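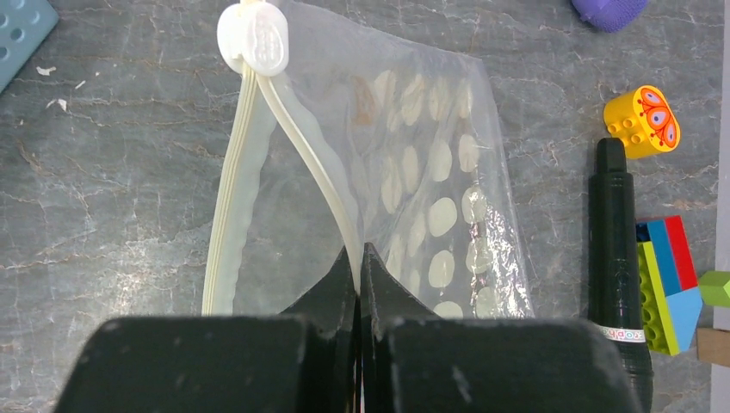 Reading time: 5 min

Opening and Closing Zip Bags with a Two-Finger Gripper
Student project report, Kinel robotics stream
Leandro Ledesma

1. Aim

The aim of our project was to get a robot arm to open a slider zip bag, put one small object inside and close the bag again. We chose bags after last year's group finished their work on stacking blocks. Blocks keep their shape, so once the arm knows where a block is, the job is mostly done. A bag changes shape every time it is touched, and we wanted to see how far the same arm and the same software would get with it.

There were four of us in the group. I did the training runs and most of this write-up. The others looked after the gripper, the data and the table setup.

2. Equipment

We used the department's Kivirow arm with its standard two-finger gripper. The fingers come to a narrow point, which helped us more than we expected, because the wider pads we tried first could not get hold of a single layer of plastic. They either slid over the top or picked up both sides of the bag together. We went back to the pointed fingers in the second week and stayed with them.

A small camera is mounted at the wrist and looks down past the fingers. There was also a fixed camera on a stand, but we stopped using its picture for training partway through (see section 5).

The bags were clear plastic with a slider tab and a pattern of pale spots. The work surface was a grey marble-patterned one. We kept toys and everyday things beside the bag in most runs, such as building bricks and a marker, so the system would not learn to depend on a bare table.

3. Method

We collected demonstrations by driving the arm by hand with the Aravena controller. Each demonstration was split into four stages:

Move to the slider tab and grip it.
Pull the slider along to part the zipper.
Pinch one wall of the bag and draw it away from the other.
Place the object, then return to the slider and close.

In total we recorded 225 demonstrations. We threw out 14 of them, mostly where the driver had bumped the bag off its starting place or the recording had stopped early. The rest went into training.

The bag was put down by hand before every run and we did not try to lay it the same way. Sometimes it was flat, sometimes creased along one side. The first batch was too tidy — all of us had been smoothing the bag without thinking — and a model trained only on that batch did badly as soon as there was a fold in the plastic.

4. Results

We tested each stage separately with 20 attempts. Gripping the slider tab was the most reliable part. The tab is white and stands out well, and when the arm missed, it usually missed by a small amount and got it on a second go.

Pulling the slider was less reliable. If the bag was not held down it simply moved with the gripper. We tried a strip of tape under the bottom corner and this fixed most of it, though we accept it makes the task easier than it should be.

Pinching one wall was the hardest stage by a long way. The plastic reflects the overhead lights, and the reflections move when the bag moves. The arm often closed on nothing or took both walls. Turning off the light directly over the table gave a clear improvement. We also found that aiming just below the zipper strip worked better than aiming at the strip itself, which is stiffer and tends to spring out of the fingers.

Placing the object worked whenever the bag was properly open. Closing was only tested a few times and we don't have enough runs to report on it.

5. Problems

The fixed camera was knocked in October and we did not notice until later. The demonstrations from before and after did not line up, so we retrained using the wrist camera only. Results for the slider stage stayed much the same, and the pinching stage got slightly better.

File handling also cost us time. Our folder had reached 579 files before we agreed on a naming system, and sorting them took most of an afternoon. The Finano logging tool can name files automatically and we should have set that up at the start.

6. What we would change

We would start with the pinching stage and leave the slider until later. We would also replace the tape with a second arm or a simple clamp, and try bags without a printed pattern to find out whether the spots were helping the model or confusing it. Our guess is that they helped a little, but we have no test to back that up.

The training settings and the full list of discarded runs are in the shared project folder.

We use cookies to remember your settings and to see how this site is used. Accept all / Manage choices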